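Skincombe Bench Mat, Dark Gray

A plain work mat for packing tables and counters. The top has a fine diagonal weave that keeps light goods from sliding while you sort them. Corners are rounded. Mats can be used alone or side by side on a longer table.

Sold singly or in cartons of 7. Length 36 inches, width 23 inches. Made for Darnadwood by Plirier.

Care: wipe with a damp cloth and dry flat. Chalk comes off with water. Do not fold – roll it with the weave facing out.

Two mats on a wooden table, and goods from the same table:

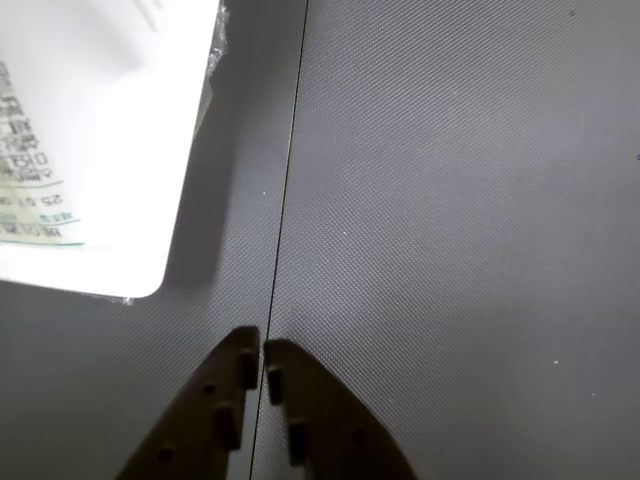
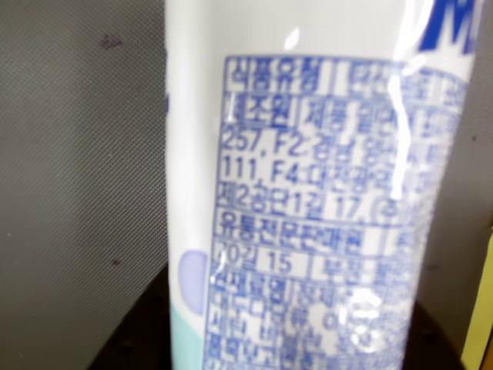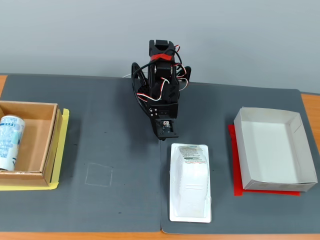
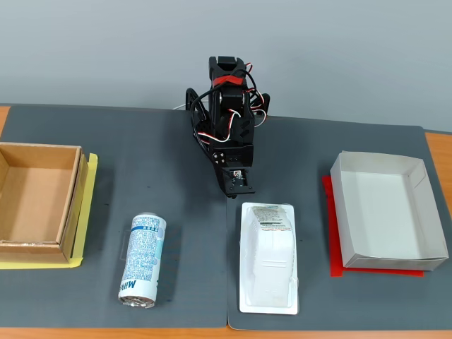 Mats are shipped rolled and need a day or so to settle. Most of the curl goes overnight if you leave them weave side up under something flat. The corners take longest, and a back corner may still lift slightly, like the one on the right-hand mat in the third picture. It can be pressed down by hand or left under a book for another night. Two mats butted together leave a thin seam – small parts can catch in it, so keep it away from the spot where you count or label.

The Ferraro edge strip fits this mat and is sold separately. Orders over 200 mats are quoted by the carton.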